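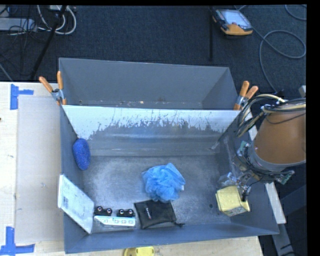
A two-bin work cell for comparing grippers, with mixed household objects in the front bin.

Clamthorpe bin test

The Clamthorpe bin test is a procedure for comparing robot grippers on the task of taking mixed objects out of a bin. It is named after the town of Clamthorpe, where the first version was written by Dong-hyun Hyun and Mohandas Annamalai. The test is made for small laboratories and workshops which have one robot arm and wish to choose between several grippers, or between several ways of controlling the same gripper. It does not measure the arm itself, and results from different arms are normally not put in one table.

Background

Before the test was written, the two authors had tried grippers with sets of wooden blocks. They found that almost every gripper did well with blocks, and that the results said little about ordinary goods. In their first report they wrote that "a block forgives everything". The new procedure therefore used objects from household shops, chosen to be difficult in different ways. A bath pouf has no firm surface, a cloth pouch lies flat on the floor of the bin, and a thin box may lean against a wall so that only one side of it can be reached.

The name "Clamthorpe test" is also used in some workshop notes for an older exercise with a single bin. The two should not be confused, as the older exercise had no time limit and no fixed way of recording failures.

Equipment

The test needs two bins of the same type, placed one behind the other on a table. The objects begin in one bin and are carried to the other. When one is empty, the direction can be changed, and the objects do not have to be brought back by hand. The rules ask that the bins cannot move during a run. Spring clamps are the usual solution, and marks of tape on the table help to find the same position again after cleaning.

The object set is not fixed piece by piece. Each laboratory makes its own set from a list of types, which includes soft, flat, hollow, round and block-shaped things, and at least one toy with wheels. The same set must be kept for all the grippers in one comparison. Worn bins are permitted, but a bin may not be replaced in the middle of a comparison, since a new floor can be more slippery than a scratched one.

A camera above the work area is recommended. The operator keeps the handheld controller of the arm within reach at all times, and cables to the gripper must have enough slack for the wrist to turn fully in both directions.

Procedure

A run starts when the objects have been poured into the bin. They may not be arranged afterwards, even if one of them has come to rest in a corner. The gripper then makes attempts until the bin is empty or until 13 attempts have failed. An attempt is counted as failed if the object is not lifted, if it is dropped before the second bin, or if the gripper touches a wall so strongly that the arm makes a safety stop.

Two objects lifted together are counted as one success and one note. This rule has been discussed more than any other. Annamalai defended it with the argument that a double lift is a fault in sorting work but no fault at all in emptying work, and that the test should not decide for the reader which work is meant.

Known results

The most complete comparison is the one made with two grippers called Ondar and Burko. Ondar is a narrow gripper with thin fingers, and Burko is a wider one with soft pads. Both were mounted on the same arm and each made 487 attempts. Ondar had 387 successes. Burko had fewer, although the report gives it the better result for round objects. Most of its failures happened close to the walls, where the pads did not have room to open.

A third gripper, Yeo, was tried later with suction added between the fingers. It was good at boxes and poor at everything made of net or cloth. Its results were left out of the main table because the suction cup was changed during the work.

The authors also reported on thin fingers in general. These reach well into corners and beside walls, but they can bend when they are pushed down on a hard object, and the bending is not always noticed by the controller. They advised to check the fingers against a straight edge before each run.

Criticism

The main objection to the test is that pouring gives a different start each time. Two grippers never meet exactly the same pile, so a short comparison can favour one of them by chance. The usual answer is to make more runs, but this takes many hours, and small laboratories do not always have them.

It has also been said that the test rewards slow and careful movement, as only failures are limited and time is weighed lightly. A revised text dated 2022-12-20 raised the weight given to time, and kept the limit of failed attempts as it was.

See also

Bin picking
Gripper calibration
Suction gripper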